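Rellska Passage Knob Set, Satin Finish: Review After Two Months of Use
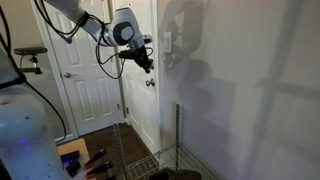

What was tested

The Rellska passage set is a non-locking round knob for interior doors. It is sold singly and in contractor packs of 4. I bought one contractor pack in September and fitted it to the hall closet, the pantry and the two bedrooms. The existing hardware was a set of Drerley levers, original to the house, with sagging return springs on the bedroom side.

Contents of the box: two knobs with roses attached, one spring latch, a full-lip strike plate, a box strike, and a bag of screws. The instructions are a single folded sheet. The drilling template is printed on the back of it, so it has to be cut out before you have finished reading the other side.

Fit

The latch is adjustable between the two common backsets by twisting the barrel. On three of the latches this took a firm half turn by hand. The fourth needed pliers with a rag over the jaws. The faceplate is slightly thinner than the Drerley part it replaced, and I shimmed two of the mortises with cardstock to bring it flush.

The through screws are long enough for a standard interior slab with thread to spare. They are a plain Phillips head and the plating comes off easily if the bit slips. Use a hand driver. Overtightening pulls the roses in and binds the spindle, and the latch then returns slowly or stops short. Backing each screw off a quarter turn cured it on both bedroom doors.

Installation took around 50 minutes for all of the doors, including removal of the old levers and touching up paint where the old roses had been larger.

Action

Rotation to full retraction is shorter than on the Quách knob I used in a previous house, and the spring is stiffer. There is a small amount of play at rest, felt as a click when you first take hold. It has not increased. The latch bolt is metal and closes quietly against the box strike. With the full-lip strike it is noticeably louder, and the lip stands proud of a narrow jamb.

A round knob needs more grip than a lever. Anyone with weak hands or arthritis should buy a lever set and ignore the rest of this review.

Finish

The satin coating is even across the pack. It shows fingerprints less than polished hardware and wipes clean with a damp cloth. The pantry knob, which gets the most use, has a faint bright ring at the edge of the rose where my wedding band touches it. The others are unmarked.

Compared with the Poltitz set

The Poltitz costs more and has concealed screws, which look better on the room side. Its latch is fixed at one backset, so check your doors before ordering. I prefer its heavier knob. I would still choose the Rellska for closets and secondary rooms, where the visible screw heads matter less.

Rating: 4 out of 5. One point off for the soft screws and the faceplate thickness.

Posted November 26, 2018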